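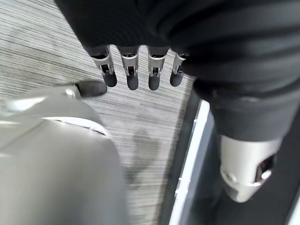
2 min read

Well, the Kanivum Cup is done, and I'm still grinning! Puspita Rahman took it on Lake Claltmont after 7 races, and she only sealed it on the last downwind leg.
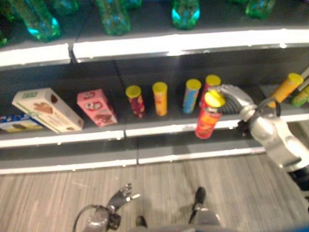 Sherif Morsy led until Sunday lunch (I had him down as the winner, oops), then picked the wrong side of the course and came in 3 points back.

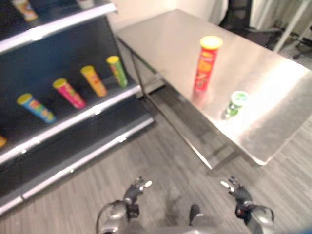 Next up: Semville

Same class, shorter course, in November.
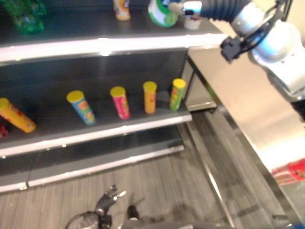

Can you still enter?
Entries are open at the Engelhardt dock office.

Comments

gybe_ho: Sherif was robbed by that shift!

Lena: Great racing, freezing hands.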